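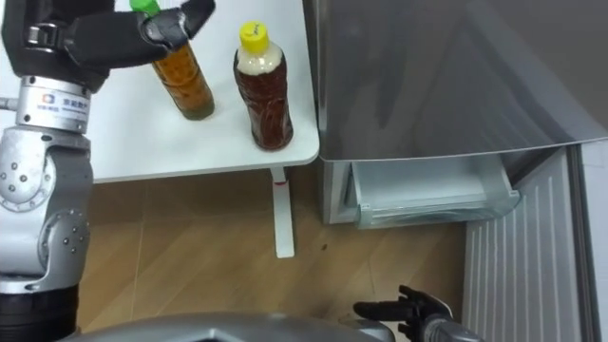 A demo recorded on a phone or a four-track cassette usually needs three repairs before it can go on a compilation: noise, level and timing. Work in that order. Noise reduction applied after compression pulls the hiss up first and then fails to remove it. Before touching any plug-in, get a clean transfer and name the files by song and take. Keep drinks off the desk the deck sits on; a plastic bottle with a screw cap, closed, is the most that should be near an open cassette machine. Record the transfer at 24 bits with peaks well under full scale, and leave the tape running past the end of the song so that you have a few seconds of bare hiss.

Step 1. Take the noise print

Select a stretch of hiss with no room sound, no count-in and no amp hum that stops when the guitar starts. Two seconds is enough. Set the reduction low and run it twice. One heavy pass leaves a watery sound on cymbals and on the ends of sung words. Listen to the removed signal alone. If you can make out the vocal in it, undo and back off.

Step 2. Find the box tone

Small rehearsal rooms build up in the low mids. Put a narrow boost on an equalizer band and sweep it slowly between 200 and 900 Hz. On the Usent demos the worst point was 670 Hz, mostly in the snare. Turn the boost into a cut of 3 dB and widen it slightly. Do not cut deeper to make the band sound expensive. Post-punk guitar lives in the same range and will go thin.

Step 3. Set the level

Match songs by ear against one reference track from the same release, with the reference turned down to the level of the demo – not the other way around. Use a limiter only to catch stray peaks. If the gain meter moves through the whole chorus, lower the input.
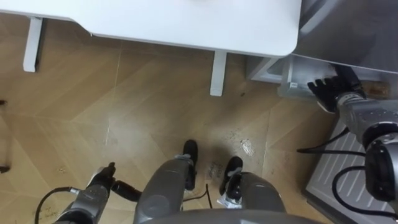 Danica Leka wrote in to say that she skips the limiter altogether on cassette material, as the tape has already rounded off the peaks, and fixes the few that remain by hand. On a short song this is practical and gives a cleaner snare.

Step 4. Correct the tape speed

Find a held open string and check it with a tuner. If every song on the side is off by the same amount, change the speed of the whole transfer, which moves pitch and tempo together. If the pitch drifts within a song, leave it. Export at the original sample rate and keep the untouched transfer in a separate folder.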